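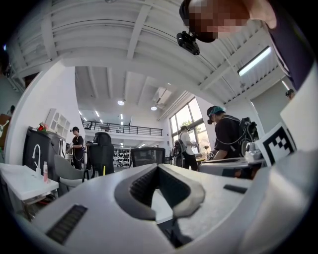

第7讲 自动化进入工作场所以后，人的工作怎么变

课程：工作与技术
讲义编写：Kurniawati Simanjuntak
更新日期：2025-12-13

说明：中文是我的第三语言。讲义里如果有不自然的句子，请同学们课后告诉我，我会修改。术语请以课上发的词汇表为准。

一、这一讲的问题

前面几讲，我们读的材料大部分是关于工厂的。工厂里的机器被装好以后，人站在机器旁边，做机器不能做的部分。这一讲谈另外一种情况：机器还没有来，可是工作已经变了。人先用手里的夹爪把动作做一遍，设备把动作记下来，以后用这些记录去训练机器人。

我把做这种工作的人叫作“示范员”。有的公司叫“采集员”，有的公司叫“操作员”。名称不同，工资等级也常常不同，这一点我们在第四节讨论。

二、案例：Skekix 公司的 Luangrath 工作点

Skekix 原来是一家做办公楼和公寓日常服务的公司，工作包括整理房间、擦洗水池、补充用品。公司后来签了一个项目，名称是 Edton，目标是让机器人学会其中一部分工作。项目在 Luangrath 开始，时间是六月。第一批参加的员工有22人，都是从原来的服务组里报名的。

我在那里做了访谈和观察。下面是我的笔记，按照工作的顺序整理。

1. 班前准备。示范员穿好背包，把线从肩上理顺，再戴头部相机。相机的带子太松，低头时会滑；太紧，一个小时以后额头会痛。有经验的人会先低头、再抬头，试两次，然后才去拿夹爪。

2. 领任务。任务写得很短，例如“把杯子放到架子上”。以前组长分配的是一个房间，现在分配的是一个动作。

3. 示范。示范员用夹爪完成动作，手指不直接碰物品。夹爪上的标记卡要让相机看得到，所以手腕转动的时候要小心。

4. 检查。每一条记录由检查员看过，结果是“通过”或者“重做”。一个班的目标是151条通过的记录。

5. 复位。把物品放回开始的位置，再做下一条。很多人说，复位比示范更累，可是任务单上没有这一项。

请同学们看第一页的照片，注意右上方那个人的姿势：身体俯在夹爪上方，头上的相机朝下。再看房间中间背着背包的人。讨论时请使用第三节的概念来谈这些姿势和设备，不要只说“辛苦”或者“先进”。

三、三个概念

（一）任务的分解

一位服务员擦水池的时候，同时会看见毛巾没有了，垃圾应该换了。她的工作是一个整体。示范工作要求一次只做一件事，看见别的问题也不要动，因为多余的动作会使记录不能用。有一位员工对我说：“我看见水龙头上有水印，很想擦，可是任务是拿瓶子。”

我认为这句话值得认真读。她的职业判断没有消失，只是在记录的时间里暂时不能使用。

（二）隐性知识

隐性知识是人会做、但是很难说出来的知识。例如拿一个软的东西要用多大的力，老员工知道，却不能写成规则。示范的方法绕开了语言，直接记录动作。这里有两个后果。第一，从来不写报告的员工，第一次有了被公司重视的专业能力。第二，这种能力被记录以后，谁可以使用它，使用多长时间，合同里写得不清楚。

补充一点：夹爪不等于手。用夹爪的时候，许多老员工的习惯要重新学。访谈中，年轻员工在前两周通过的记录比较多，两周以后差别变小。我没有足够的材料来解释原因，同学们可以提出假设。

（三）可见性

服务工作常常在别人下班以后进行，做得好，别人就看不见。示范工作相反，每一个动作都有记录，并且可以重放。有的员工喜欢这种变化，因为检查有了根据，组长不能随便批评。有的员工觉得紧张，休息时也要把相机取下来放在桌上，镜头向下。

四、对员工有什么改变

工资。示范员每月增加一笔设备津贴。津贴按通过的记录计算，满3000条才发。生病一周的人，当月往往拿不到。员工代表要求改为按工时计算，到我写这份讲义时还在谈。

身体。原来的工作走路多，弯腰多；现在走路少，低头多。抱怨的部位从膝盖和腰变成了脖子和手腕。公司买了高一点的桌子，又规定每小时休息一次。休息的规定写在墙上，忙的时候不一定执行。

时间。示范工作大部分在白天做，带孩子的员工很欢迎。也有人失去了夜班补贴，总收入没有增加。

同事关系。以前两个人一组，一边做一边说话。现在录的时候不可以大声说话，所以聊天都移到了复位的时间。有人告诉我，复位虽然累，但是她不希望公司用别的方法代替它。

前途。这是访谈中最难的题目。我问：“机器人学会以后，你做什么？”回答很不一样。有人希望去做检查员，有人想回原来的组，也有人说公司没有讲过，自己也没有问过。Edton 的内部文件里有“转岗培训”四个字，没有写课时，也没有写名额。

五、比较：Drosetti 的做法

Drosetti 也做同类的项目，但是在组织上有两点不同。示范员和服务员每两周轮换，所以没有人长期只做示范；检查员必须先做过示范。管理层承认，轮换使记录的速度变慢。员工方面的意见比较平静，脖子痛的报告也比较少。不过 Drosetti 的规模小，员工互相认识很久，我们不能把结果全部归给轮换制度。写作业时请注意这个限制。

六、课堂讨论

分组讨论，每组选一个题目，准备五分钟的口头报告。

为“复位”写一段岗位说明。它应该算工作时间里的哪一部分？应该怎样付工资？

员工离开公司以后，他的示范记录是否可以继续使用？请分别从员工、公司和客户的立场写出理由。

如果你是 Luangrath 的组长，有一位做了很多年的老员工不愿意戴相机，你怎样安排她的工作？

七、作业

写一篇短文，题目自定，内容必须用到第三节的至少一个概念，并且比较 Skekix 和 Drosetti。引用访谈时请保留原话，不要替受访者改语法。我的访谈有一部分是翻译的，翻译的句子在阅读材料里用星号标出。

短文请在下一次上课以前交到课程信箱，文件名写学号和姓名。纸本也可以，请用宽一点的行距，我要在中间写批注。

八、下一讲的准备

下一讲谈集体协商。请先读阅读材料的第二部分，特别是关于设备津贴的那一段会议记录。里面的缩写比较多，词汇表的背面有解释。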